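Cooking Basics > Dried beans and grains

Topic: Salt in the soaking water, yes or no?

Jana_L
Posted Jul 15, 2022
Hello everybody. I moved to Kostville in spring and I am cooking more beans now, mostly the white ones from Sampaio, the shop behind the station. They sell them in sacks of 5 kilos and the price is still good. My grandmother taught me never to put salt before the beans are soft, because the skin becomes hard. But now I read in many recipes that the soaking water should be salted. Both cannot be right. What do you do at home?

oltmanns_e
I salt the soaking water for many years already. One big spoon for a pot of water, then overnight on the counter, in summer in the fridge. In the morning I pour this water away and cook with fresh. The skins stay whole and they are softer than without salt. Your grandmother was surely a good cook, but in this point I must disagree with her.
Eckhard

Lulel
I disagree with Eckhard a little. With fresh beans from this year's harvest I see no difference at all. With old beans, yes, the salt helps. What really makes them hard is acid. If you put the tomatoes in too early you can cook until the evening and they will still be like small stones.

Jana_L
Thank you both. The tomatoes I always put at the beginning - maybe this was my mistake the whole time! How do I know if the beans are old? There is no date on the sack.

Lulel
Old ones have many wrinkles after two hours in the water and some of them are split. Ask at the shop when the sack came in. At Sampaio they told me when I asked.

sinus52
Why does everyone soak? I live at high altitude and even here I only use the pressure cooker, without soaking. Dry beans, water, salt, a bay leaf, finished the same evening. Soaking is a habit from the time when people had wood stoves.

oltmanns_e
sinus52, not every person has a pressure cooker, and the question was about salt. Also my stomach notices very well if the beans were soaked or not.

sinus52
My stomach notices nothing. But fine, each one his own kitchen.

Jana_L
Please no fight about beans :) I will try two small pots on Sunday, one with salt in the soaking and one without, and the tomatoes only at the end. Then I write the result.

Lulel
Good plan. Take the same size of pot and the same flame, otherwise you compare the pots.

Jana_L
So, I did it. The salted ones were soft first and almost no skins came off. The other pot was also good, only less taste inside. My husband liked both and ate from both. Eckhard, you win this time, but I believe Lulel is right about the tomatoes too.

oltmanns_e
I am glad to read this. Keep a cup of the cooking water for soup, it is too good for the sink.

Attachment from sinus52:
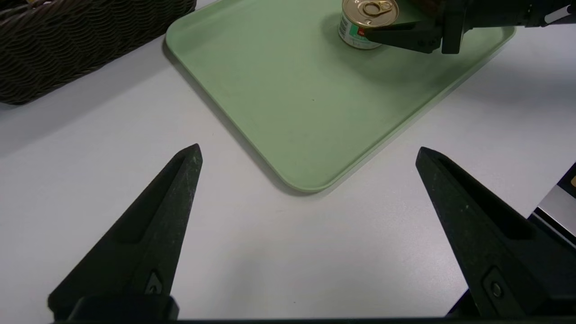
Two black gripper fingers, pale tabletop behind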